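What Does a Robot Do at an Open Day?

A guide for young readers, April 2019

Robots in movies run, fly and talk. Most real robots have one job and do it over and over. In this guide we follow a school group on a visit to the Cunska robot workshop in Blackburn, where the doors are opened to families and schools each September.

The group had 16 children and two teachers. They were met by Ngozi Edet, an engineer, and Impi Vuorinen, who writes the programs for the robot arm.

The job of the day

The arm had to pick up water bottles and move them, one by one. You can do this without thinking. Your eyes find the bottle, your hand opens to the right size, and your fingers squeeze just enough. A robot needs every one of those steps worked out for it.

First it has to find the bottle. A clear bottle is hard for a camera to see, for the same reason that people sometimes walk into glass doors. Light goes through the plastic and the water and bends on the way. A printed label or a colored cap gives the camera something easier to look for.

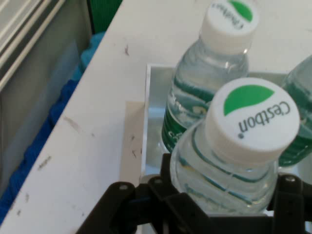 Next comes the grip. The part of the robot that holds things is called a gripper. It does the work of a hand, but this one has only two fingers. They close from both sides until they press on the bottle. If they press too lightly, the bottle slips. If they press too hard, the plastic buckles and the cap may pop off. Impi told the group that she changed the squeeze setting 30 times before she was happy with it.

Jade Rowbotham, who is nine, asked if the robot could feel the bottle. Ngozi said that it cannot feel in the way that we do. The motor in the gripper measures how hard it is pushing. When that number reaches the setting, the fingers stop.

Up, over and down

An arm like this one is made of links and joints. The links are the stiff parts, like the bones between your shoulder and your elbow. The joints are the places where it turns. To move a bottle in a straight line, several joints have to turn together, each at its own speed. The computer works out these turns many times every second.
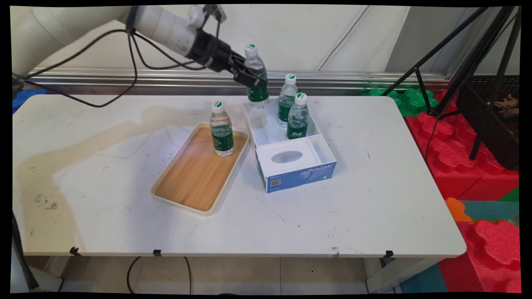
Lifting is the part that needs the most planning. A bottle standing in a box has to go up before it can go sideways, and its base must be higher than the edge of the box. Otherwise it will knock into the side. The bottle in the gripper is only just above the back rim. The two in the box stand close to each other, so the fingers need to fit around one without pushing its neighbor over. A tray, like the one to the left with a bottle standing on it, is simpler to reach into, as its sides are low.

Words to know

Gripper: the part of a robot that holds things.
Joint: a place where the arm can bend or turn.
Link: a stiff part between two joints.
Sensor: a part that measures something, such as light or force.
Program: the list of instructions a robot follows.

Questions from the visit

Does the robot get tired?
No, but its parts wear out. Dean Goodall, who looks after the machines, checks the cables and screws every morning.

Does it ever drop one?
Yes. Impi keeps a log. The arm had made 597 lifts when the group came, and the dropped bottles are all written down with what went wrong.

Can it pick up an egg?
Not with the same setting. It would need a gentler squeeze, and probably softer fingers.

Try it at home

Stand a small plastic bottle of water in a shoebox. Use only your thumb and one finger to lift it out and set it on a tray. Now ask a grown-up to guide you while your eyes are shut. They may say only "up," "down," "left," "right," "forward," "back," "open" and "close." Write down the words that worked, in order. You have written a program.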